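How to Clean and Care for a White Work Table

Written by Berhanu Habte
Last updated 5 May 2019

In our workshop at Sedumora we have white tables, and I am the person who cleans them most often. White is a good color for working because small parts are easy to find on it. It is also a color that shows everything: pencil, glue, coffee, the gray lines from metal tools. I made many mistakes before I had a method that I trust, and I write it down for the people who come after me and for anybody who has a similar table at home.

The method is for a smooth, hard, painted or coated surface. If your table is raw wood, or stone, please look for other advice, as the water and the baking soda can leave marks on them.

What you need

Two soft cotton cloths, one for washing and one for drying
A bowl of warm water
Dish soap, the simple kind
Baking soda
A white eraser, the school type
A plastic card (an old library card is very good)
Rubbing alcohol, only for ink and tape glue
A soft brush or an old paintbrush

Do not use steel wool, scouring powder or the green side of the kitchen sponge. My colleague Tsutomu Mizuno used the green side one time near the window, and in the afternoon light we can still see the circles he made.

Step 1. Take your things off the part you will clean

If the table is big, do it in two halves. Move the loose items to the left half, clean the right half, let it dry, then change. I used to lift each box with one hand and wipe under it with the other, and the result was always a clean table with dirty rectangles.

Things that are fixed to the table can stay. Clean up to them and use the brush for the narrow place where they meet the surface.

Step 2. Brush before you wet

Dry dust must go first. Brush from the far side toward yourself and collect the dust on a piece of paper. Small metal pieces are the most dangerous for the surface. When one is caught under a wet cloth, it works like a needle and draws a long scratch.

Step 3. Look at the surface from a low position

Put your head near the level of the table and look along it toward a window or a lamp. From above, a pale surface can seem perfect when it is not. From the side you will notice dull places, drops of dried glue and fingerprints. I put a small piece of paper tape next to each bad place so that I can find it again when I stand up.

Step 4. Wash with soap

Put one teaspoon of dish soap in the warm water. Dip the cloth, then squeeze it well. It should be damp but it should not drip. Wipe in straight lines from one side to the other, and let each line cover a little of the line before. Turn the cloth when it becomes gray. Be careful with water near the edges of the table top, where it can go inside and make the material swell.

Keep the wet cloth away from any cable or electric part, and disconnect the power before you start.

Step 5. Treat the marks that stay

Pencil and gray rub lines: use the white eraser with short movements. Many lines that look like scratches are only material left by a tool, and they come off this way.

Dried glue: push the plastic card under the drop, almost flat to the table. If it does not move, lay a warm wet cloth on it for 4 minutes and try again.

Coffee or tea: mix baking soda with a few drops of water until it is like toothpaste. Spread it with a finger, wait, and wipe gently. Do not rub hard, because the paste can make a shiny surface dull.

Ink and tape glue: put a little alcohol on a cotton cloth and touch the mark from the outside toward the center, so it does not become bigger. Try it first in a corner that is not important. Open the window.

Step 6. Rinse and dry

Change the water. Wipe all the surface again with clean water only, then dry with the second cloth. People like to skip the rinse, but soap that stays on the table becomes sticky, and by the next morning it has collected new dust.

Step 7. Check the middle of the work area

The middle gets the most use, so I check it separately when everything is dry. You want one even, pale color, without cloudy lines from the cloth. If there are cloudy lines, rinse one more time and use a drier cloth.
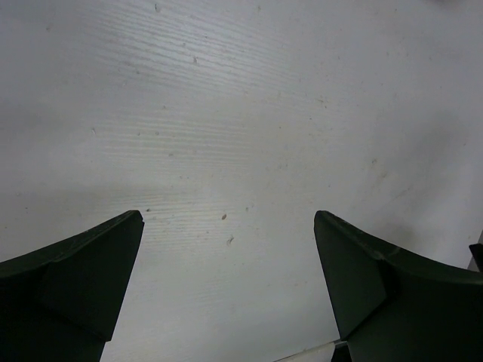 Step 8. Put the things back

Wipe the bottom of every box, stand and tool before it returns to the table. Lift things and do not push them. For heavy items, I glue small felt pads under the corners. The pads must be changed when they become hard or full of grit.

How often to do it

We brush the tables at the end of each working day and wash with soap once a week. The eraser and the baking soda are only for when there is a mark. At our other room, in Tengate, the tables are used for drawing, and there a wash every second week is enough.

Small repairs

A thin scratch in white paint can be covered with a little enamel paint on a toothpick. Use less than you think, let it dry overnight, and add a second layer if it is necessary. White has many kinds, so test the color on paper and hold it beside the table in daylight. One of our tables is from 2010 and its white is more yellow now. For that one I mix a very small drop of cream color into the paint.

If the surface has a bubble or is lifting at the edge, do not wash there until it is repaired. Put a strip of clear tape over it so water cannot enter.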